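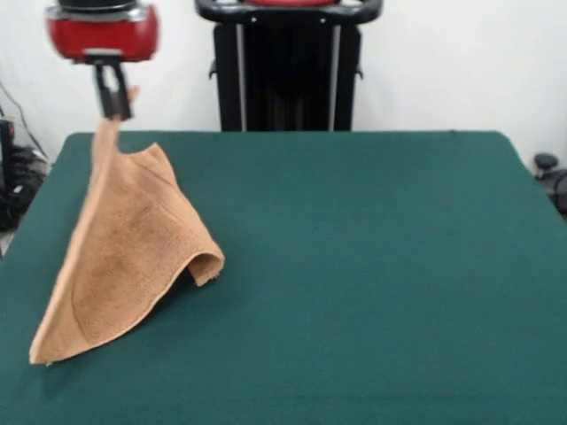

Mestov cloth-handling guideline

The Mestov guideline is a set of good-practice rules for robots that pick up, spread and fold household cloth. It was drawn up at the Jumow test centre under Sławomir Wysocka and is now in its 2nd edition. It contains 42 clauses. Terry towelling is the reference material, and each trial begins with one towel on a felt-covered table.

Scope

The guideline covers parallel grippers working above a flat surface. A corner lift is to be made with the cloth held between both fingers, and part of the towel may stay on the table throughout. Starting states range from flat to fully crumpled.

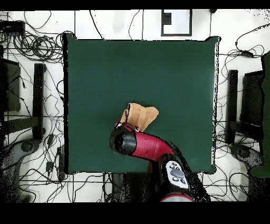 Department of Handling Standards, Jumow

Clause 27 deals with the working area. Nothing but the cloth under test may lie on the table top. The arm should approach at low speed, and staff must keep their hands clear until it has stopped. Views from above and from the side are to be stored together under one trial number.
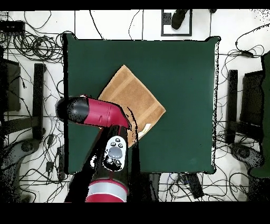
Where the arm hides part of the cloth from one view, the record must say so, and the hidden part may not be scored from that view alone. Waldemar Wróbel proposed this wording after a review of 459 trials at the Marciniak laboratory.
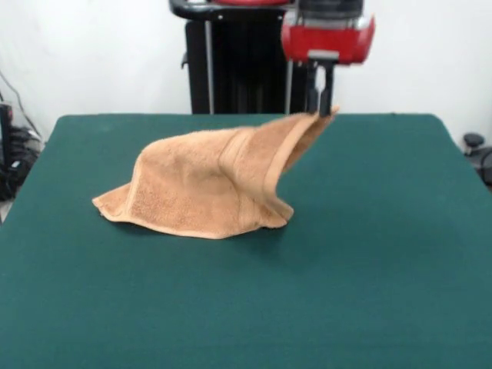 Adoption

The Tokon workshop adopted the guideline in March. Its staff apply the first edition to thin fabrics, which the current text leaves out.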